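Local Council Finance Forum > Budgets and precept > Unspent money at year end: carry forward or give it back?

ledgerline
Posted 9.14 am

I do the accounts for Belham and I'm putting the draft budget together for the December meeting. We have a few budget lines that won't be spent by year end. The largest is the hall roof at Gauthier Road, where the contractor can't start until spring. The smallest is £495 left on noticeboards.

Two of our members say anything unspent should go back to general reserves and be bid for again. The rest want every underspend moved into an earmarked reserve with the same name as the budget line, so it's "still there". We have always done it the second way and I now have 25 earmarked reserves, several of which haven't moved in years. One is for a footpath we no longer look after.

What do others do? I'm not after the legal position so much as how you decide.

tallyman_north
Posted 9.40 am

We carry forward only where there's an order placed or a contract signed. Everything else goes to general reserves. It's one line in our financial regulations and it saves the argument every year.

On that basis your roof stays and your noticeboards go back.

pennyquarter
Posted 10.05 am

I'd be careful with that rule. We had it at Clilorow and people placed orders in the last fortnight of the year to protect their budgets. We ended up with a shed full of grit bins. The money would have been better left alone.

tallyman_north
Posted 10.22 am

That's a problem with who can place orders. If the clerk has to countersign anything over a limit in the last month, it stops. I don't think you change the carry forward rule because people are misusing the ordering process.

pennyquarter
Posted 10.31 am

In a bigger council perhaps. We are small and the clerk is the person placing the orders.

hedgerow
Posted 11.17 am

ledgerline, is the roof contract signed or only quoted for? You say the contractor can't start until spring but that could mean either. If it's only a quote I would still earmark it, but I'd want a minute from the meeting saying what it's for, how much and when it should be spent by. The "when" is the part most councils leave out.

ledgerline
Posted 11.48 am

Signed. Deposit paid as well. So I'm happy with the roof whichever way we go.

It's the middle-sized ones that bother me. Tree work, play area repairs, the election fund. There's no contract for any of them but we know the bill will come sooner or later.

hedgerow
Posted 12.03 pm

Election fund is a proper earmarked reserve in my view. You know the cost is coming and you're spreading it over several years. That isn't an underspend at all, so take it out of the discussion.

Tree work is different. If you budget for it every year and don't spend it every year, the budget is too high. Moving the difference into a reserve hides that.

oldabacus
Posted 1.30 pm

Disagree about trees. We spent next to nothing on them for years and then had a survey come back with a long list of work marked urgent. Without the reserve we would have had to put the precept up or borrow. Some costs are lumpy and a yearly average is the only sensible way to budget for them.

hedgerow
Posted 1.52 pm

Fair enough if you've worked out the average. I'd guess ledgerline's figure is last year's plus a bit.

ledgerline
Posted 2.10 pm

It is last year's plus a bit.

castletown
Posted 3.26 pm

Two things from our side.

We put an end date on every earmarked reserve. If nothing has been spent from it by then, it goes back to general reserves unless the council votes to keep it. We list them all on one sheet with the opening balance, what went in, what came out and the end date. Members do read it. Before that they were getting a report of 20 pages and I don't believe any of them got past the second.

The other thing is to show the carried forward money separately from the new year's budget. Ours used to be added together, so it looked as if the roof budget (we had one too) had doubled, and a resident wrote in to complain. Keep it in its own column.
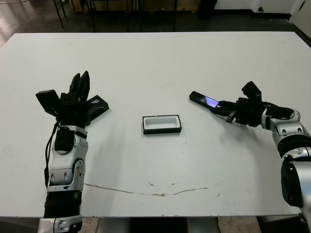
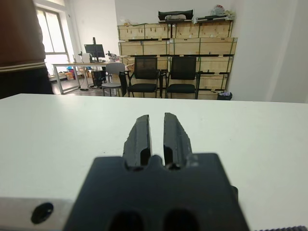
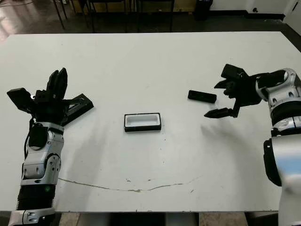

ledgerline
Posted 4.05 pm

Thanks, the end date is a good idea and I'll put it in the paper. Does anyone use Skutier for this? I can set up the reserves but I can't see how to get a separate column for carried forward amounts on the budget report.

tallyman_north
Posted 4.19 pm

We use it. You can't do it on the standard report. Set up a second budget version, put the carried forward amounts in that one, then run the comparison. It's clumsy but the totals agree.

pennyquarter
Posted 4.44 pm

Or export it and add the column by hand. With a budget the size of ours that takes less time than setting up the second version. Just remember to redo it if the opening balances change after audit.

tallyman_north
Posted 4.51 pm

Which they will. I'd still go with the second version.

ledgerline
Posted 5.20 pm

I'll try the second version on a copy first.

What I'm going to recommend is: roof carried forward, election fund kept, play area kept with an end date, noticeboards and the old footpath money back to general reserves. Trees I'll leave open until I've gone back through the old invoices and worked out an average.

oldabacus
Posted 5.37 pm

Check whether the footpath money came from a grant before you move it. If it did, there may be conditions on what it can be used for.

ledgerline
Posted 5.58 pm

Good point. The reserve was set up before I started, so I'll have to look in the paper files.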